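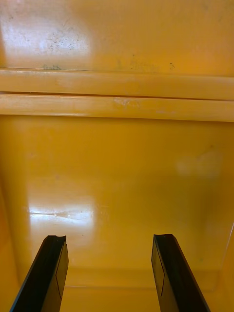
Plastic Bins and Storage Containers: Cleaning, Stain Removal and Care

Household Guidance Series, Fosach Home Advisory Service

Rigid plastic bins are used in most homes for toys, dry goods, sports equipment, recycling and workshop parts. They are durable and inexpensive, and with modest attention they remain serviceable for many years. This page sets out the recommended methods for washing, drying, repairing and storing them. It applies to smooth, hard plastic bins with or without lids. It does not apply to fabric baskets, wicker or collapsible crates.

Before You Begin

Empty the bin completely. Turn it over above a trash can or an open newspaper and tap the base so that crumbs, grit and small parts fall out of the corners. Grit left inside will act as an abrasive as soon as a cloth is drawn across it, and most of the fine scratches seen on glossy bins are made during cleaning.

Remove paper labels at this stage. Most will lift after being covered for 10 minutes with a cloth wrung out in warm water. Any adhesive that remains may be rubbed with a few drops of cooking oil, left briefly and then washed away with dish soap. Metal scrapers should not be used. The edge of an old plastic card is sufficient.

Routine Washing

Use warm water and a small amount of ordinary dish soap. Very hot water may warp thin walls, particularly on shallow bins and lids.

Wash the inside first, beginning with the walls and finishing with the floor. Use a soft cloth or sponge for flat surfaces and a soft brush for the line where the walls meet the base. Dirt collects along this line and is easily missed, especially in deep bins where the light is poor. An old toothbrush is suitable.

Turn the bin over and wash the outside, including the underside of the rim and any handles. Rinse twice with clean water. Soap that is allowed to dry on the surface leaves a dull film, and the film attracts dust.

Large bins that do not fit in a sink may be washed in a bathtub or outdoors with a garden hose. Place an old towel under the bin in a bathtub to protect the finish of the tub.

Haze, Smudges and Water Marks

Bright, glossy colors show every mark. Before treating a pale spot, tilt the bin and look at it from a second direction. A reflection will move with the light. A smudge or a mineral deposit will stay where it is.

For fingerprints and greasy smudges, wipe with a cloth dampened in soapy water, rinse and buff with a dry cloth.

For chalky water marks, mix 2 parts water with one part white vinegar. Wipe the mixture over the mark, wait a few minutes and rinse thoroughly. Vinegar must never be combined with bleach or with any product that contains bleach.

If the haze remains after both treatments, it is probably surface wear. Worn plastic cannot be restored by washing, and repeated scrubbing will enlarge the dull area.

Stains and Odors

Food stains, crayon and marker call for different methods. The mildest should always be attempted first.

Tomato and spice stains: spread a paste of baking soda and water over the stain, leave it for an hour and wipe gently. A faint tint may remain on light colors. Leaving the bin in sunlight for an afternoon will sometimes reduce it further.

Crayon: soften with a little cooking oil on a paper towel, wipe in one direction and wash with soap.

Marker: dab with rubbing alcohol on a cotton ball. Test a hidden area beforehand, as alcohol may cloud certain plastics. Work in a ventilated room and away from any flame.

Musty odor: wash and dry the bin, scatter baking soda over the base, close the lid and leave it overnight. Crumpled newspaper may be used in place of baking soda and should be changed daily until the odor is gone.

Drying

Incomplete drying is the most common cause of odor and mildew in stored bins. Shake out the water, wipe the interior with a dry towel and stand the bin on its side with air moving past the opening. Pay particular attention to the inside corners and to any hollow rim, where water may remain long after the flat surfaces are dry. Do not place bins on a radiator, near a stove or on the dashboard of a vehicle.

Lids should be dried separately and replaced only when both parts are fully dry.

Scratches, Cracks and Sharp Edges

Light scratches do not affect use and may be left alone. In bins used for food, however, deep scratches hold residue and are difficult to clean. Such a bin should be retired from food use and assigned to another purpose — garden tools, cleaning cloths or paint supplies.

A cracked rim may be covered with strong cloth tape as a temporary measure. A cracked base should not be repaired if the bin is to be lifted when full. Rough edges left by molding or by damage can be smoothed with fine sandpaper, used wet, and then rinsed.

Stacking and Storage

Nest empty bins only when they are clean and dry. A sheet of paper between each pair prevents sticking and reduces scuffing. If two bins have become wedged together, pour cool water into the inner one and stand the outer one in warm water for several minutes, then twist gently.

When stacking full bins, place the heaviest at the bottom and keep the stack below shoulder height. Store them out of direct sunlight. Strong colors fade when left at a window, and the plastic itself becomes brittle over time.

Items placed in a bright bin are generally easier to find than items in a dark one. Households with a large quantity of small hardware may wish to reserve yellow or other light-colored bins for this purpose, as dark screws and washers stand out clearly against them.

Food Contact

Not every bin is intended for food. Look for the maker's food-contact statement on the base or on the original packaging. Where none can be found, keep flour, rice, pet food and similar goods in their own sealed packages inside the bin.

Related Leaflets

Leaflet 210, Removing Adhesive and Tape Residue
Leaflet 2807, Sorting a Home Workshop

Printed copies are available at the Fosach service counters in Nondon and Urkidura.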